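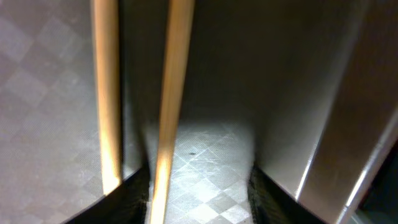

Unit 4 concerns the care of patterned floors in shared rooms. Students should learn to read a floor before any cleaning begins, and the pattern is the first thing to consider. On a diamond floor of white and light gray tiles, a small dark spot stands out on a pale tile, while dust and fine grit tend to be lost in the crosshatched texture. Strong light adds a further difficulty – where it pools, the tile detail washes out and marks may be missed. Inspect such areas a second time from the opposite side of the room.

Procedure for the practical session

Sweep along the diagonal of the tiles, starting at the wall farthest from the door. Treat single spots by hand with a damp cloth before mopping. Dilute the Plinwood cleaner at 2 parts to 100 parts of water. Rinse the mop head after each section.

Record every mark that remains, with its location, on the floor sheet. Sheets are due to Colleen Sawatzky by 4 p.m. Students who missed the April demonstration must see Normand Dufour before using the supply closet.

Reading: Grewal course packet, chapter 8.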